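Bath mat won't lie flat on marble floor
Posted by Pliko, Nov 22, 2019

We have polished marble all through the ground floor and I bought a gray rubber mat to go in front of the shower. It's the kind with rows of small raised squares. It came rolled up, and after two weeks one edge is still bowed. I've walked on it plenty. It also slides a little. Is there a way to flatten it without wrecking the marble? I don't want to glue anything down. The floor was resealed last December and I'd like it to stay nice.

Natanael Cordeiro
Warm it up first. Fill the tub with hot tap water, not boiling, and leave the mat in for ten minutes. Take it out, dry both sides, lay it bumps down and put heavy books along the bad edge overnight. Turn it over in the morning. If it's thick you may need to do it twice.

For the sliding, wash the floor and the underside with a drop of dish soap and rinse well. New mats often have a film on them. Don't use vinegar anywhere near marble, it etches.

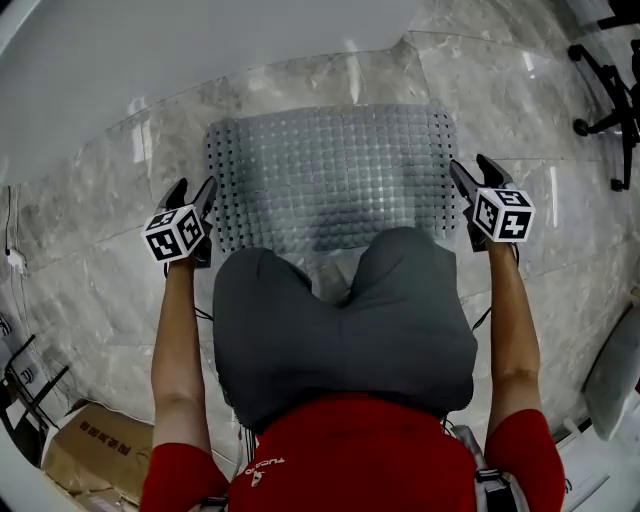 Once it's flat, lift it every few days and let the floor under it dry. I left one down for a whole winter and got a dull patch the shape of the mat. Having that polished out cost me more than 2 new mats would have.

Khasawneh
Just roll it the other way and put rubber bands on it for a day. Worked on mine.

Ciswood
I'd return it. Some of them never go flat. Mine was a Trandoletti and I gave up and cut the edge off with scissors, looks bad but it stays down.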